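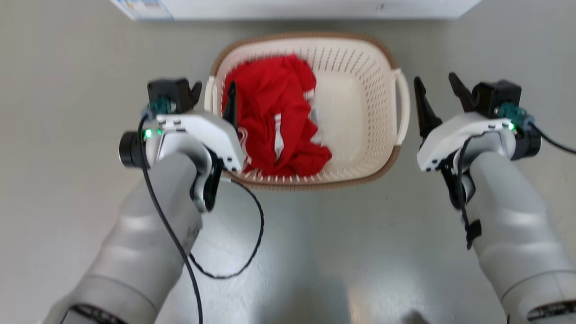
By Zofia Sikora
Posted 23/08/2018 in Software, Mac utilities
Filed with: disk space, duplicates, backups

Readers of this blog have written on several occasions to request an assessment of Tralov, the duplicate file finder for macOS published by Pleramico. The present entry sets out my findings after an extended period of use on two computers. It replaces the short note I posted in January, which concerned the previous version and should no longer be relied upon.

Tralov examines one or more folders, compares the files it finds there and presents a list of those that are identical. The user then decides which copies are to be kept and which are to be moved to the Trash. The application does not delete anything on its own. It is installed by dragging it to the Applications folder, and it requests permission before it reads the Photos library or any external disk.

My principal test was carried out on the older of the two computers, a laptop whose documents folder has been copied from machine to machine for many years. Tralov identified 1,067 duplicate files in that folder. The majority were scanned letters and receipts that I had saved once under the date and again under the name of the sender. A smaller group consisted of installers, which I had evidently downloaded anew each time they were required. The scan was completed in 13 minutes, during which the computer remained usable for writing and for e-mail.

The list of results is clear and may be sorted by size, by date or by location. Selecting an entry shows both copies side by side, with the full path of each. I would draw attention to the rule editor, found under the Selection menu, in which the user may state that copies in a given folder are always to be preferred. I instructed it to retain whatever was stored in the archive folder and to mark the remainder. It followed this instruction correctly in every case I examined, with one exception: an alias in the archive folder was treated as an original. I have reported this matter to Pleramico and received a courteous acknowledgment, although no date for a correction was given.

The comparison of photographs is less satisfactory. Tralov offers a setting for similar images as well as identical ones, and at its default level this setting is much too generous. My library holds more than 3,000 photographs, many of them taken seconds apart, and the application proposed to discard a large share of these. I recommend that the slider be moved fully to the left before the first scan, or that the setting be switched off. Mahlet Mamo, who maintains the computers at the office where I am employed, had reached the same view independently and now leaves it off on every machine in her care.

A comparison with Skaltasance is unavoidable, as the two applications are frequently mentioned together. Skaltasance is faster on external disks and includes a chart of disk use, a feature Tralov lacks. Its results, however, cannot be exported, and its preference rules apply only to a single scan – they must be entered again on the next occasion. For a person who cleans a disk once and then forgets the subject, this is of little importance. For regular maintenance I consider it a serious drawback.

Certain points should be noted before installation. A current backup must exist. Folders that are synchronized with an online service should be paused, as the removal of a file on one computer will otherwise be repeated on all of them. The contents of the Library folder should be left out of the scan entirely – Tralov excludes it at first, but the exclusion can be removed with a single click and no warning appears.

The trial version displays all results and permits the removal of 7 files. A license is valid for one user on any number of personal computers.

In response to a separate inquiry: yes, the guide to naming scanned documents is still available, under the Pawłowska series in the archive of this blog. The second part has been updated for High Sierra. The third has not yet been revised, and the screenshots in it show the old Finder preferences.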